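Ernő Mészáros on running a small video channel

October 4, 2018

Ernő Mészáros has run the Drultport channel for a little over two years. It carries short sketches and a weekly talk segment, and until September it was uploaded entirely by him. He now shares the editing with Tibor Nyitrai, who also handles the comments. We spoke to Mészáros about upload schedules, sound and what he reads in his viewing figures.
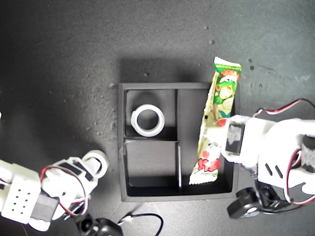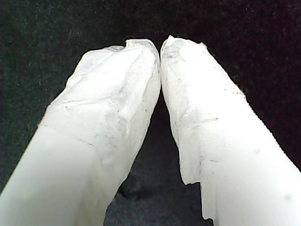
He began with the schedule. Drultport publishes 2 videos a week, one long and one short, and the short one is always cut from unused material. "I tried daily uploads at first," he said. "The average watch time fell every week I did it. When I went back to two, it recovered in a month or so."

Watch time is the figure he follows most closely. Subscriber totals he checks only when a sponsor asks. The channel passed 1,000 subscribers in its first year, and he recalls that the number made no difference to how far each video travelled. "A subscriber who leaves after ten seconds does nothing for you. I look at where the line drops on the graph, and then I look at what I was saying at that point. Usually it was an introduction."

Introductions have since been cut to one sentence. The theme music, written by a friend who performs as Zerkum, was moved to the end.

Sound took longer to sort out. For most of the first year Mészáros recorded with the microphone built into his camera, and viewers complained about echo. He replaced it with a clip-on model that cost him $149 and hung blankets on the wall behind the tripod. "The blankets did more than the microphone," he said. "I would buy the blankets first."

Nyitrai's arrival changed the order of work. Mészáros makes a rough cut, Nyitrai trims it and writes the captions, and the file goes back once for corrections – a second round is allowed only for errors of fact. Captions are typed by hand. The automatic ones had trouble with both men's names and with Roman, the grumpy landlord in the sketches.

On sponsorship he is cautious. Some 20 seconds is the most he will give to a paid message, and it is labelled on screen for its full length. He turned down one offer that required approval of the script.

The next project is Madevero, a series of longer interviews with other channel owners. It will have its own playlist, and the first episode is already recorded. "The colour is wrong in half of it," Mészáros said. "Tibor is fixing that now."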